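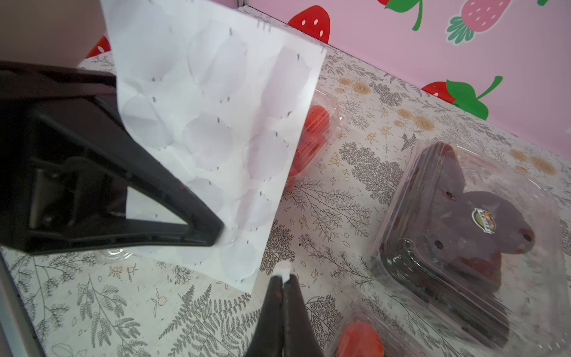
sticker sheet + tomatoes + strawberries. berry day prep, Jun 22, 2019

ok so labeling fruit boxes for the Plandstead market table and I have Thoughts. thread

The round dot stickers are the cheap ones from Potgieter, 2,000 to a pack. Faint on pale backing so good luck seeing which circles you already used. Bend the sheet a little and the edge lifts. Fingernail does the rest

Clamshells: one cherry tomatoes, one strawberries. Strawberries are the really dark red kind this week, so good. Leave the store label on the lid, put yours next to it. Peeling those off leaves gunk

Cloth under everything is the fern one w/ the little peachy flowers. Got it in May from Mornell, wipes down ok. tiny scraps of backing paper disapear on it tho, check before you pack up

Now the backdrop bc three of you asked. Pink strawberry wallpaper, big red berries, smaller pink ones, white flowers w orange middles. Three walls, aluminum posts in the corners, open at the front
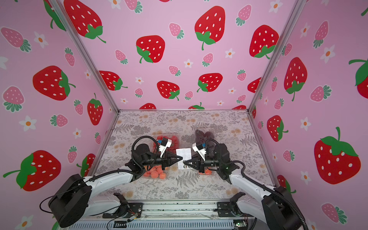 2/ WALLPAPER NOTES

It's Vollov, pattern 139. I ordered 2 rolls and had a lot left over. Match the pattern at the corners or don't, the berries point every which way anyway

Do the back wall first. Then sides. I did the left side first and had to redo it, ugh

Gray and cream on the floor, loud on the walls. Tried a pink cloth too, way too much pink, could not find the tomatoes

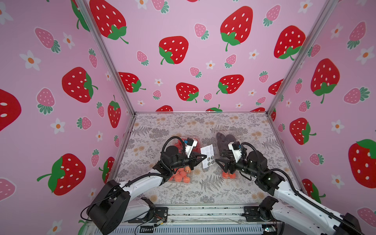 and I'd go a size up on the berries if they made it. The big red ones are what people notice from across the room, the small pink ones kinda fade back

Someone wanted the cost. Paper was the most of it, cloth was on sale, I lost the reciept for the posts

Last thread on stickers got 2,254 likes which, why. anyway more tomorow, gotta get the strawberries in the fridge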